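The Blue Lid

The ferry to Todesness had been canceled twice, so Abena Akolgo spent the morning in the back room of her aunt's shop on Annan Street, going through the mail. Most of it was for her aunt. One letter was for her, and she left it until last.

Her aunt, Araba Frimpong, had run the shop for 19 years. She sold thread, buttons, zippers, and cloth by the yard. In December she had fallen on the back step and broken her wrist, and Abena had come down to help until it healed. That was supposed to take six weeks. Now the cast was off and Abena was still here.

The letter was from Eleri Pugh at the school in Todesness. It was dated Mon 23 January and it was short. The job was hers if she wanted it. They needed an answer by the end of the week, and they would like to see her in person first.

She read it twice and put it in her coat pocket.

"Anything good?" her aunt called from the front.

"Bills," Abena said. 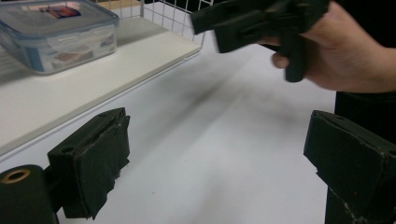 Araba came in at noon to eat. She had never liked eating where customers could see her, and she had never liked closing for lunch, so she left the door between the rooms open and listened for the bell. She kept her buttons in old food boxes, and she reached for the clear one with the blue lid, the one that always lived on the white shelf by the wire grid, and set it in front of her niece.

"Sort those while you sit," she said. "Coats on the left, shirts on the right."

Abena sorted. Her aunt ate rice with her left hand, though the right one worked fine now. She had gotten used to it.

"Fuseini Ansah was in this morning," Araba said. "He says the boat will run at three."

"Does he?"

"He says you bought a ticket on Friday."

Abena put a brown button with the coats. It was too small for a coat, and she moved it.

"It's only to visit," she said.

"You don't know anyone there."

"I know Eleri Pugh. A little."

Her aunt finished the rice and wiped the fork on a napkin. In the front room the bell rang, and a woman's voice asked if anyone was there. It was Sena Amoah, who came in every week for a spool of white thread and stayed for an hour.

"One minute," Araba called. She didn't get up. "How much does it pay?"

"I haven't said there's a job."

"How much?"

Abena told her. It was 700 a month more than she had made at her last place, and it came with a room.

Araba thought about that. Then she stood, went to the drawer where she kept the cash, and took out an envelope. She laid it next to the buttons.

"There's 2,000 in there," she said. "It's your pay. I wrote down the days. You can check it."

"You said you couldn't pay me."

"I said not until the cast came off."

She went out to the front. Abena heard her ask Sena about her knees, and heard Sena start to answer. She finished the coat buttons first, then the shirts. She snapped the lid down on all four sides. It was twenty past two, and her bag was upstairs, still half packed from Friday.

Related stories
The Man from Darnorex
9 Days in Flenar
A Room Over the Bakery
What the Tide Took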